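Handout 3, revised 29/12/2025. Replaces the June version. The section on controllers is new and the finger table has been corrected.

# Comparing fingers, cameras and controllers on a processor handling task

Course notes, Rimham automation laboratory. Prepared by Kalliopi Kos. Bench questions to Régis Caron.

## 1. Purpose

The session compares parts of a handling cell on a single task: taking a processor out of a desktop motherboard socket and putting it back. The board stays in its case. The arm is the same for every group. Three things are varied, one at a time:

- the fingertips
- the camera view used for the final alignment
- the controller mode used for the last part of the descent

The aim is to measure how far each choice shifts the error at the socket. Cycle time is recorded but is not marked.

Read handout 2 first for the definitions of tool frame, wrist frame and approach vector. They are used below without further explanation.

## 2. Why this task

A processor is flat, rigid and square in outline, which makes it look easy. The difficulty lies in the surroundings. The socket frame leaves little room for the fingers, and the side walls of the case limit the angles from which the wrist can come in. The contacts under the processor are easily damaged by a sideways movement that would do no harm in most other assembly work.

Error is divided into:

1. position error in the board plane
2. rotation error about the board normal
3. tilt, meaning any rotation about an axis lying in the board plane

Tilt is the one most often left out of student reports. A processor that is held square in plan view can still meet the socket along one edge. If only a plan view is logged, the run will be recorded as good up to the moment of contact.

## 3. Fingers

Two sets of fingertips are supplied, both on the same parallel gripper body. The Maillard set has a narrow tip with a shallow step on the inner face. The Stunley set has a plain flat inner face with a thin rubber pad.

| Property | Maillard tips | Stunley tips |
|---|---|---|
| Inner face | stepped, hard | flat, padded |
| Clearance needed at the socket frame | smaller | larger |
| Tilt after closing | set by the step | set by where the pads first touch |
| Slip at low grip force | more likely | less likely |
| Effect of dirt on the processor edge | small | pad must be cleaned |
| Repeatability after a tip change | good with the dowel fitted | needs a new tool calibration |

Grip force for the stepped tips is set to 3 N. Start the padded tips at 2 N and do not go above 3 N without asking. Extra force on the pads gives extra pad compression, and the processor then shifts when the fingers open.

After changing tips, repeat the tool calibration against the reference post before going near the case. A calibration carried over from the other set is wrong in the approach direction by the difference in tip length, and the error does not show up in the plan view.

## 4. Cameras

There are two camera positions. The wrist camera moves with the gripper and looks past the fingers towards the socket. The fixed camera watches the whole case from outside.

The wrist camera has the better resolution at the socket and its view improves as the arm comes down. Its extrinsic calibration is also the more fragile of the two, as any knock to the mount changes it. The fixed camera holds its calibration through a session but sees the socket at an angle and from further off. Images from both are saved with every run, whichever one is driving the alignment.

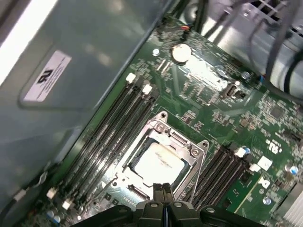
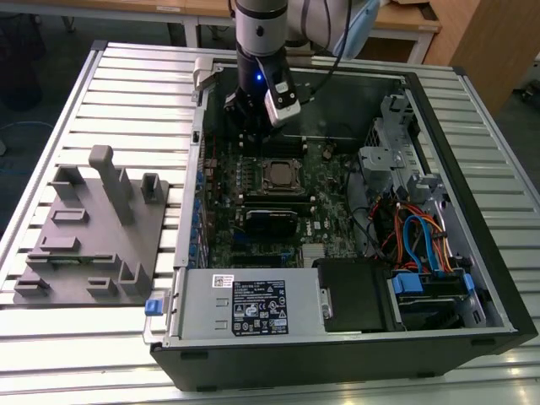
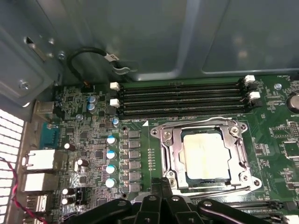
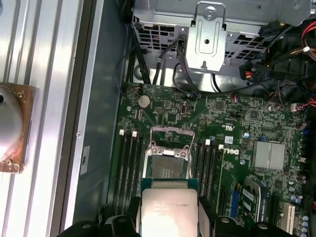 Detecting the processor outline is the first image step and has to work on whatever surface the heat spreader happens to present. Thresholding on brightness alone should be avoided. A clean metal surface, a surface with residue on it and a surface under direct reflection give quite different histograms. The first view has the markings on the heat spreader washed out by glare, the third has a pale, streaky film over the metal, and in the fourth, with the processor held between the fingers, there are faint lines of print towards the upper left of a bright silver face. A detector tuned on any one of these is likely to fail on the other two. Use the edge between heat spreader and substrate where it can be found, and fall back on the retention frame where it cannot. The second view shows the other limitation to allow for: from the fixed camera the gripper partly hides the memory slots, so slots should not be used as landmarks in that view once the wrist is over the board.

### 4.1 Landmarks

A landmark is acceptable if it is rigidly attached to the board, visible through the whole descent and distinct from its neighbours. Candidates are given below with remarks.

- **Retention frame screws.** Good in the wrist view. Reject any detection that lies on a moving part of the load mechanism.
- **Memory slot latches.** White against black, so they are found reliably. They are hinged, however, and an open latch gives a shifted position. Check their state before use.
- **Coin-cell battery.** Easy to find by shape. Too far from the socket to fix rotation alone, and it can leave the wrist view.
- **Printed text.** Useful for deciding which way round the board is. Too small for measurement.
- **Cables.** Never. They move when the case is handled.

Use at least 3 landmarks per estimate and do not let them fall on one line.

### 4.2 Exposure

Fix the exposure by hand before the first run. Automatic exposure reacts to the heat spreader as it crosses the view, and the darker parts of the board then drop out part-way down. Groups who need a brighter image should move the lamp and leave the gain alone. Note the lamp position on the run sheet.

## 5. Controllers

The Vurkside controller offers position mode and compliant mode. Both are to be tried with each set of tips.

**Position mode.** The arm follows the commanded path and stops on a force limit. The log is easy to read. All remaining error at contact is taken up by the processor, the pads and the gripper mounting.

**Compliant mode.** Stiffness in the board plane is lowered for the last 2 mm of descent. The approach direction stays stiff. This allows small corrections at contact but adds a slow drift if the tool weight has been entered wrongly. Check for drift by holding the arm still above the socket, with the processor gripped, before each set of runs.

Both modes log force at 100 Hz. The buffer holds 3000 samples. When it is full, the oldest samples are overwritten without a warning, so start the log at the top of the descent and stop it once the fingers have opened and cleared the frame.

Do not compare force peaks between modes unless the approach speed was the same. The default speeds differ.

## 6. Procedure

1. Check the emergency stop.
2. Fit the tips and calibrate the tool.
3. Check wrist camera extrinsics with the target plate. Record the residual.
4. Confirm that the case has not shifted on the table. Use the fixed camera for this.
5. Open the load mechanism by hand. The arm must be stopped and in its parked position.
6. Run the pick with the wrist camera driving the alignment. Hold above the socket.
7. Save both views during the hold. Measure rotation and tilt from these.
8. Run the placement in the chosen controller mode.
9. Inspect the contacts with the hand lens before the next run.
10. Repeat for the fixed camera, then change controller mode, then change tips.

The order in step 10 keeps tip changes to a minimum. Groups that change tips first will spend most of the session on calibration.

If a placement stops on the force limit, do not command a further descent. Raise the arm along the approach direction, save the log and mark the run as stopped. Stopped runs are kept in the results. Deleting them makes position mode look better than it is.

## 7. Report

Give a table of position, rotation and tilt error for each combination of tip, camera and mode, with the spread as well as the mean. State which landmarks were used. Include one force plot from each mode on the same axes scale.

Discuss separately:

- whether the tips or the camera had the larger effect on tilt
- whether compliant mode reduced the error or only reduced the force caused by it
- any runs in which the two camera views disagreed, and which was taken as correct

The last item needs evidence. A statement that the wrist camera was closer and therefore right will not be accepted. Compare both estimates with the reference post measurement taken in the same session.

Raw logs go in the group folder under the tip name, then the mode. Label stopped runs with an S after the run number. Régis Caron will return any folder with missing calibration residuals.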